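Forum > Vie à la maison > Rangement et ménage

La table du séjour qui sert de vide-poches (et les emballages de repas à emporter)

10 messages

mirabelle_54
Membre
Posté le 3 septembre 2025

Bonsoir tout le monde,
Je craque un peu. On a une belle table en bois, brun rouge, achetée avec nos économies quand on a emménagé, et je ne la vois jamais. Dès que quelqu'un rentre, hop, tout atterrit dessus : les clés, le courrier, le sac en papier du repas qu'on a pris en route, le gobelet avec son couvercle. Le lendemain matin le gobelet y est encore. Et le surlendemain j'ai un rond sur le vernis !
J'ai acheté en août un bac de rangement Skikico (38 euros quand même) à poser dans l'entrée en me disant que ça ferait barrage. Résultat, le bac est plein et la table aussi.
Vous faites comment chez vous ? On est quatre, dont deux ados.

tonton_balai
Pilier du forum

Salut mirabelle,
Pour moi le bac est le problème. Un bac, ça se remplit, c'est fait pour. J'en avais trois, je les ai tous donnés. Ce qui marche chez nous c'est la règle de la main vide : on ne quitte pas la pièce sans emporter un truc qui n'a rien à y faire. Au début tout le monde râle, après ça devient machinal.
Pour le rond, essaie un chiffon doux à peine humide et sèche tout de suite. Surtout ne frotte pas avec le côté vert de l'éponge, j'ai massacré un buffet comme ça.

Fildelo
Membre

Pas d'accord pour les bacs. Sans bac chez moi c'est la jungle. Il faut juste le vider un jour fixe, moi c'est avant de sortir les poubelles. Je prends tout ce qui est dedans, je trie sur le canapé, et ce qui n'a pas de maître part au garage.
Par contre Skikico à 38 euros, aïe. J'ai pris le même genre chez Zatside en fin de série, les poignées sont moins jolies mais il tient le coup.

mirabelle_54
Membre

Merci à vous deux. La main vide, j'aime bien l'idée, mais mes ados vont sortir de la pièce avec un stylo et considérer que c'est fait, je les connais...
Et vos sacs en papier, vous en faites quoi ? J'en ai une pile coincée entre le frigo et le mur, je me dis toujours que ça va servir.

pamplemousse_rose
Nouvelle

Coucou, je lis depuis longtemps et je m'inscris exprès pour les sacs en papier, c'est dire ! Chez moi ils doublent le seau à épluchures. Il faut les prendre bien épais et sans taches de gras, les autres se percent avant le soir. Les tout grands, je roule le haut vers l'extérieur et j'y mets les pommes de terre à la cave, elles sont dans le noir et elles respirent. Au-delà de dix sacs je jette, sinon on se retrouve avec une papeterie.

Garrigue2000
Membre

Désolé de casser l'ambiance mais garder des sacs de fast-food pour y mettre des légumes, bof. Ça sent la frite pendant des semaines. Direct au tri chez moi, le papier propre avec le papier et le gras dans la poubelle normale (vérifiez les consignes de votre commune, la nôtre a changé l'an dernier et la moitié de la rue ne le sait toujours pas).
Les gobelets c'est plus pénible. Le couvercle d'un côté, le gobelet de l'autre, et il reste toujours un fond de boisson qui coule dans le sac. Je vide à l'évier avant tout le reste.

pamplemousse_rose
Nouvelle

Ah non, je n'ai pas dit tous les sacs, j'ai dit sans gras ! Ceux qui n'ont transporté que des boissons ou du pain ne sentent rien du tout. Et puis chacun son nez :)

tonton_balai
Pilier du forum

Garrigue a raison pour l'évier. J'ajoute un truc : chez nous on a eu des fourmis un été à cause d'un gobelet de soda oublié sur le buffet. Une colonne entière qui partait de la porte-fenêtre. Depuis, plus un seul gobelet ne passe la nuit dehors, même ma femme qui s'en fichait complètement est devenue intraitable.

mirabelle_54
Membre

Bon, je vous ai écoutés et j'ai commencé tout de suite après le repas, pendant que j'étais motivée. J'ai décidé que la table serait vidée tous les soirs avant 22 h 45, même si je suis crevée, et que le premier objet à partir serait toujours le gobelet.
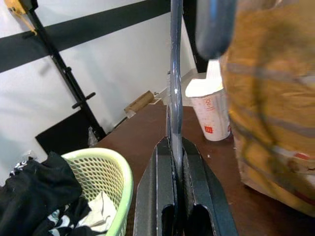 Ce qui me freine, c'est que je m'arrête sur chaque chose en me demandant où elle va. Le gobelet McDo et le sac en papier, facile. Mais tout ce qui est en plastique et qui n'est ni un emballage ni un vrai objet, les bandes, les poignées, les morceaux qu'on garde parce qu'ils doivent bien appartenir à quelque chose, là je cale complètement. J'ai un tiroir entier de ces machins-là. Mon mari refuse qu'on jette quoi que ce soit avant d'avoir identifié la bête, et comme il n'identifie jamais rien, on garde tout.
Du coup nouvelle question : vous avez un endroit pour ça, ou c'est poubelle sans pitié ?
Et pour le bois, est-ce qu'une cire serait utile ? On m'a parlé de la Prandeck, je ne connais pas.

Fildelo
Membre

Pour les machins non identifiés : une boîte à chaussures, la date sur le couvercle, et au bout de deux mois ce qui n'a pas été réclamé s'en va. Ton mari a deux mois pour mener l'enquête, c'est généreux !
La Prandeck j'en ai eu un pot. Ça sent bon, mais si ta table est vernie ça ne pénètre pas et tu te retrouves avec un film collant où toutes les miettes se posent. Je la garderais pour du bois brut.

Garrigue2000
Membre

Pareil, pas de cire sur du vernis. Un chiffon microfibre et basta. Si les ronds te rendent malade, mets des dessous de verre. Ma belle-sœur en a rapporté en liège de la boutique Ristić, ils sont moches comme tout mais ils restent sur la table et les gens s'en servent, alors que les beaux on n'ose pas y toucher.
Par contre deux mois pour la boîte je trouve ça court. Moi j'ai jeté une pièce de l'aspirateur comme ça et j'ai dû racheter le tuyau complet, 45 euros. Je laisse passer un an maintenant.

tonton_balai
Pilier du forum

Un an et te voilà avec six boîtes, mon cher Garrigue. Mais pour l'aspirateur je compatis.

mirabelle_54
Membre

Va pour la boîte à chaussures, et je coupe la poire en deux, six mois. Pas de cire donc, merci, vous m'évitez une bêtise. Pour les sacs en papier je vais en garder quelques-uns pour les épluchures et le reste file au tri demain matin avec les journaux. Je vous redis si les ados tiennent le rythme.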